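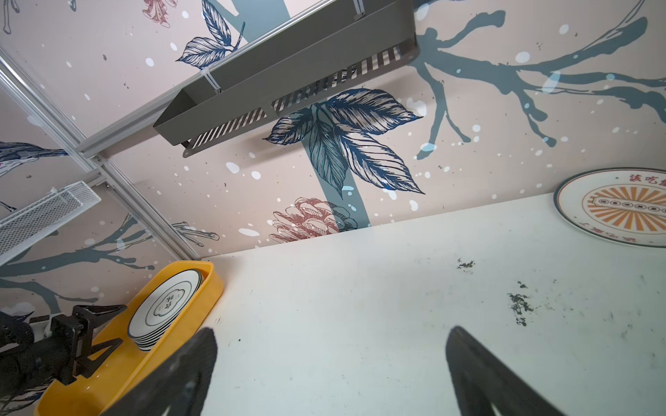
3.2 Residual soiling on light-coloured dining surfaces

Surface condition was assessed at 11 tables across the Brundley and Valtley sites. All of the tables had white tops. A white surface makes dark soil easy to see, but it also makes the result sensitive to lighting, and pale residues such as salt, starch and dried detergent are likely to be under-recorded. The results below therefore apply to dark residues only.

Marks were sorted by shape. A speckled mark is a group of small separate spots with no clear outline. A smear is longer than it is wide and has a continuous dark body. A smudge is a faint patch whose edge could not be traced with confidence. Where a mark showed features of more than one class, it was assigned to the class covering the greater part of its area. No attempt was made to identify the soil from its appearance.

Figure 4 shows all three classes on one tabletop: a small speckled spot, an elongated dark smear to its right, and a fainter smudge further right again. The faint smudge is the hardest of the three to outline, and marks of this type caused most of the disagreement between raters. A stack of white plates with black rims stands in a yellow plastic tray at the lower left. Trays and tableware were left in place during assessment, and any surface beneath them was treated as missing data.

The wall behind the table carries a pale pink paper with botanical drawings in navy and slate blue. Patterned walls were masked before the marks were outlined. Without the mask, dark printed detail near the table edge was sometimes counted as soil - an error that did not occur at sites with plain painted walls.

The full set held 3,000 surface records. Of these, 2,820 were kept after records with glare or an unclear table edge had been removed. A subset of 1,000 was outlined a second time by a different rater. Agreement was good for smears and speckled marks and poor for smudges, so smudges are reported separately in Section 4 and are left out of the combined soiling score.

Cleaning products were not controlled. Both sites used Nodulier spray and reusable cloths, but the time between spraying and wiping was left to staff and was not recorded.

© Laur Surface Hygiene Group. Contact: Publications Office, Laur. Back to top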